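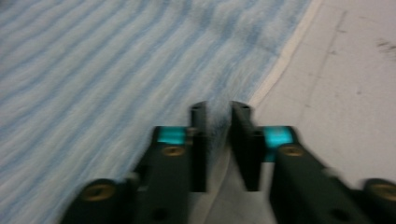
Blue and white stripes, with a pale hem down the side.

I got to Womton a little after 11 in the morning, parked behind the Evangelista bakery (eat there first, the seeded rolls are wonderful) and walked down the hill to the Clerkton building, which opens its doors to the public every February. Last year I only made it as far as the gift shop. This time I had the whole day, comfortable shoes and a real plan, and the plan was towels!

I know how that sounds. But I have loved household linens since I was small enough to hide in my grandmother's closet, and Clerkton is where they look at how everyday textiles get handled, folded and put away. Entry is 8 dollars, and you get a paper map that is only slightly wrong. The stairs marked on the east side are really on the north side, and I met several other visitors hunting for them.

The ground floor is yarn and thread. I won't go through all of it, but there is a wall of cotton samples you are allowed to touch, arranged from the thinnest handkerchief cloth up to a bath mat so thick I wanted to lie down on it. I spent much too long there. A retired teacher next to me was doing the same thing with her eyes closed, and we agreed that the waffle weave in the middle row was the best one.

Knits come next, and they are a whole different problem from woven cloth. A flat towel more or less stays where you leave it. A knit stretches, rolls at the edges and slumps the second you let go of it. I have a cardigan at home that has never once stayed folded, so I was very happy to see knitwear being taken seriously.

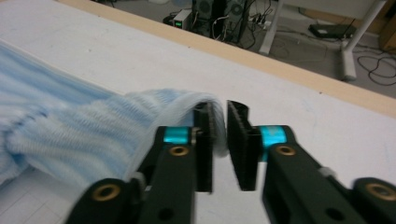

The pale blue one was my favorite, a soft rib with the lines running along it, the kind of color that goes with everything. My big takeaway was to lift a folded edge instead of grabbing at the middle. I tried it on my own scarf in the hallway and got a much neater result than usual - I may have done it three or four times.

Upstairs is the part I had really come for. The folding room has a gray floor and a light wooden table with a big pale board on top, so there is plenty of space to spread a towel out properly. At home I fold on the bed, where everything sinks, and I'm now convinced that a firm surface is half the job. I want that board! I have already measured my laundry room in Zolelville, and if I move the ironing things there is just enough space.

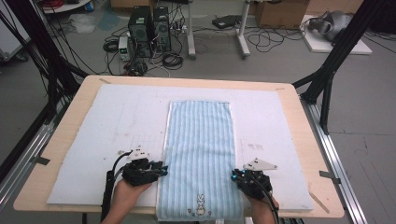
Towel laid lengthwise down the board, with the rabbit at the near end.

The striped towel completely won me over. The rabbit is tiny, with little bits of embroidery close by, and I was so busy admiring it that I missed the start of the talk on hems. What I did catch was useful. A good hem keeps the long sides straight, and if you line up the hems first the stripes mostly look after themselves. I had always gone by the corners, and my towels have always come out crooked.

We also got onto embroidery on terry, which is a trickier thing than I had realized. The loops want to poke up through the stitches, so small motifs are often sewn over a thin film that dissolves in water. I do a bit of embroidery myself and came home with a list of supplies.

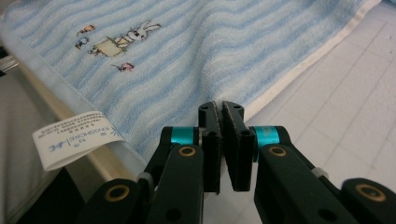

Should you fold an embroidered towel with the design inside or outside?

Either works, but folding it inside protects the stitching from snags on a crowded shelf. Fold it outside if the towel is going on display.

I finished in the gift shop, of course, and bought two hand towels and a bar of laundry soap. The tea room upstairs was full by mid-afternoon, so go early if you want a window seat. Parking behind the bakery is free until 4, and the walk back up the hill is steeper than it looks with a bag in each hand.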